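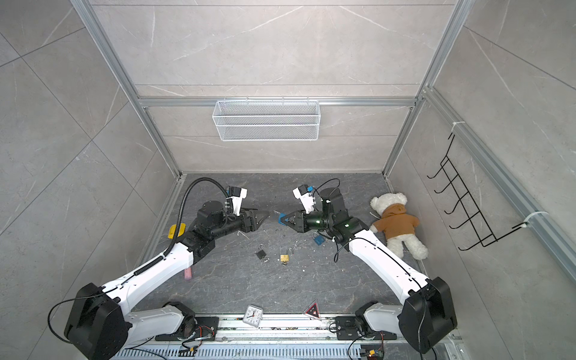 La cesta blanca y los ganchos negros, en el cuarto de mármol gris.

Última actualización: 1/13/18

¡Por fin tenía las llaves! Kazimiera Dudek entró en el cuarto de mármol de la casa Iturra como quien entra en una catedral, y eso que cabía poco más que un suspiro. Había leído 83 cartas de Balthasar Oberholzer y en todas, hasta en las de negocios, salía aquel suelo oscuro: las vetas como ríos, las paredes claras, la luz que resbalaba por el aluminio.

—Es más bonito que en las cartas —dijo en voz alta, y le dio una risa tonta.

Alzó la vista hacia la cesta de malla, tan fina que la pared se veía a través (¡qué maravilla de cesta!), y luego hacia los ganchos. Oberholzer escribía que allí había colgado un marzo entero su abrigo mojado, y que el abrigo salió de aquello con más carácter que él. 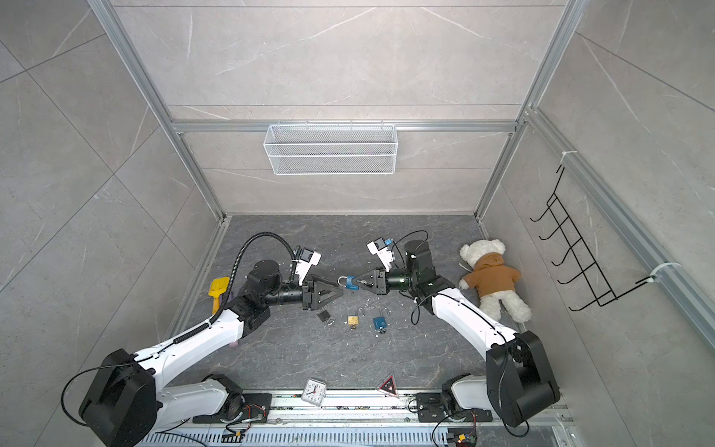 Kazimiera había prometido barrer antes de la cena. Sacó el cepillo, se arrodilló y se olvidó enseguida de barrer, porque desde tan cerca la piedra era un país. Reconoció el delta de la carta 10, o quiso reconocerlo, y siguió con el dedo una línea blanca que se partía en dos y luego en cuatro. ¡Y las migas! Para ella eran barcos, pueblecitos nevados, ovejas que habían cruzado la frontera sin papeles.

—Ese es el puerto de Festetti —decidió—. Y por allí se sube a Altent.

Oberholzer había puesto nombre a casi 105 ríos y ella pensaba encontrarlos todos, aunque se le durmieran las rodillas y la sopa se quedara fría.

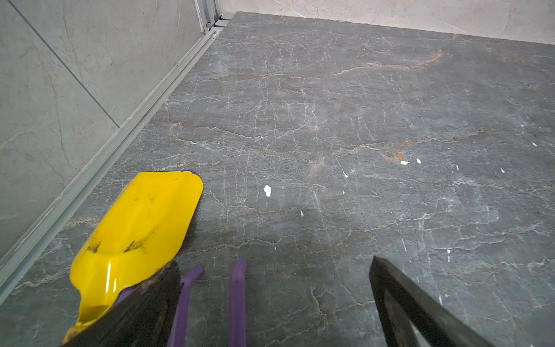 El río que más le importaba era el Tondeo, el más vivo de los de color óxido. «Corto y bravo como una llama», decía la última carta, y Kazimiera se lo sabía de memoria. Cuando dio con él soltó el cepillo y aplaudió, ella sola, de rodillas, feliz como una cría.

Desde la cocina la llamaron a cenar.

—¡Ya voy! —gritó—. ¡Estoy cruzando el Tondeo!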